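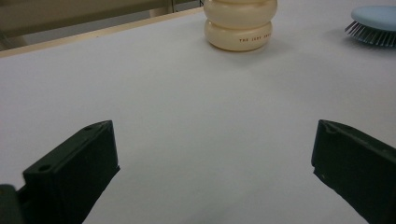
Cream bottle and blue hairbrush on a white table.

Flattening and storing rolled movie posters
Workshop notes by Derek Rowbotham

A standard one-sheet measures 40 inches on the long side and usually arrives rolled in a tube. Left in the tube for years, the paper takes a set and will fight any frame you put it in. The method below works on modern offset-printed theatrical posters. Do not use it on linen-backed sheets, silkscreens or anything printed before the 1980s.

Check the sheet first
Slide the poster out by the inside edge of the roll. Pulling on the outer edge is how most corner tears start. Unroll a hand's width at a time and look for tape, flaking ink and stuck spots. If two layers are stuck together, stop and take it to a paper conservator.

Wipe the work surface with a barely damp cloth and let it dry completely. Grit under a double-sided poster shows as dimples once the sheet is lit from behind. Wash your hands, dry them, and skip the lotion.

Reverse rolling
Lay a sheet of plain newsprint on the poster and roll both loosely against the original curl, around a core at least 4 inches across. Hold with a strip of paper, never a rubber band. Thirty minutes is enough for glossy stock. Heavier stock may need an hour.

Pressing
1. Place the poster face up between two sheets of acid-free tissue.
2. Cover with a clean, flat board larger than the poster on all sides.
3. Distribute weight evenly, working from the center to the edges. Hardcover books are fine.
4. Leave for 7 days. Check once on the third day and change the tissue if it has wrinkled.

Do not iron. Heat dulls the coating and can transfer ink to the tissue. Steam is worse.

Humidity
Aim for 49 percent relative humidity in the room and keep it steady. Basements swing too much, particularly in September when the heating is off and the windows are still open. A cheap digital gauge on the shelf will do - read it morning and evening for a week before trusting the spot.

Flat storage
I keep mine in a Gretent flat file, interleaved with tissue, ten to a drawer. The drawers are rated for more but the bottom sheets become hard to slide out. The Brorkden portfolio is a cheaper option and fits under a bed, although its zipper pull should be taped over so it cannot scratch.

Label the tissue in pencil, not the poster. Title, year, single- or double-sided, and drawer number are sufficient. Keep pens out of the work area altogether.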